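From: Ulla Keskinen
To: verkel-users
Date: April 28, 2018
Subject: Re: Archive attachments lost after migration

Fouad Fahmy wrote:
> Since the move from Humphreys to Imgate, older posts in the
> archive show no attachments. Is this a limit on message size,
> or are the files gone?

Neither. The files are on the Prullport disk. The import script read only the first part of each multipart message and skipped the rest. I have patched it and run it again on the January folder.
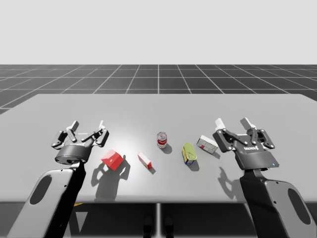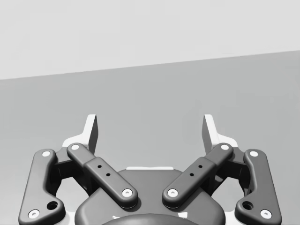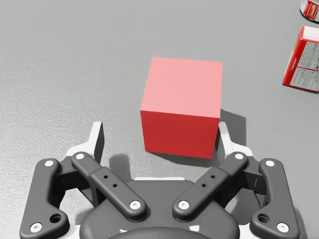 Two faults remain. Subject lines with accented letters are still decoded twice, and any thread with more than 200 replies is split at the page break. The first is a small fix in the header code. The second needs a change to the index, so I would leave it until version 6.

Please do not resend old posts in the meantime. They get a new message ID and end up in the archive as duplicates, which have to be removed by hand.

Ulla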